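Keep the Water Cooler in the Living Room

I rent out furnished apartments for a small agency, and part of my job is deciding what goes into them. The owners send me a list and I send back a shorter one. The item I argue over most is the water dispenser. Owners think it belongs in an office hallway. I think it belongs in the room where people sit down, and I have held that view long enough to write it out.

Start with how people use a home. The kitchen in most of our units is a strip of counter behind a door or around a corner. People go there to cook and then they leave it. They spend the evening on the couch, with the television or a book, and that is where they get thirsty. If the water is twenty steps away they reach for whatever is on the side table, and that is usually a soda. Put the water six steps away and they drink water. I have watched this in my own family for years and I don't need a study to tell me so.

The second argument is tea. A dispenser with a hot tap replaces the kettle for anybody who only wants one cup. My mother-in-law made four cups a day from hers and never once boiled a full kettle for it. In a unit with one working burner, that matters.

Owners usually answer that it is ugly. I grant them part of this. A white box with a bottle on top is not a handsome piece of furniture, and no one has talked me into the cabinet models either. The Lolon we tried had a door that hid the bottle, and tenants kept forgetting to check it. With the bottle on top you can see when it is getting low, and that is worth more to me than a clean outline.

The ugliness also depends on what is near it. People put a cooler in a beige room with a gray couch and then complain that the cooler is all they see. Use some color. Orange upholstery, a black-and-white throw with a fringe, a couple of silly cushions shaped like flowers, and a zigzag print will pull the eye well away from a plain appliance against a white wall. I would much sooner spend 100 dollars on textiles than 600 on a dispenser that pretends to be a sideboard. Fabric can be washed and moved to the next unit. The sideboard can't.

There are real problems and I won't skip them. The cord is the worst. Wall outlets in older buildings are never where you want them, so the cable ends up crossing the floor. Nonomura, the firm that does our electrical work, will add an outlet behind the unit, and I tell every owner to pay for it. Most say they will do it later. A flat cord cover from the hardware store is the least you can do until then.

The bottles are heavy. A full one is more than many older tenants should be lifting, and I now ask about this before anyone signs. Nuttall will deliver and load the bottle for a small charge, and Stasari will deliver but leaves it at the door. I use Nuttall. We go through 12 bottles a year in a typical one-bedroom, so the charge does not add up to much.

Cleaning is the last one. The drip tray should be emptied and rinsed every Wednesday, or whatever day you pick, and the taps wiped at the same time. It takes less time than cleaning a coffee maker. People skip it in the living room because they don't think of that room as having anything to scrub. I put it on the same card as the trash schedule and that has mostly worked.

An owner told me last month that she had set aside 500 dollars for a bigger television and wanted the corner back for a stand. I asked her which of the two her tenants would miss on a hot night in August. She bought the television anyway and moved the cooler to the other wall, and I am fine with that. It stayed in the room.

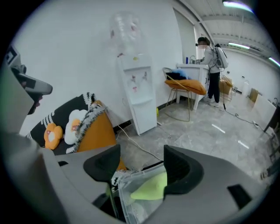 One reader wrote in to disagree, saying that the hot tap is exactly why hers went back to the kitchen: with a two-year-old in the house she wants it behind a gate, and she would like to see landlords ask about children as well as about lifting.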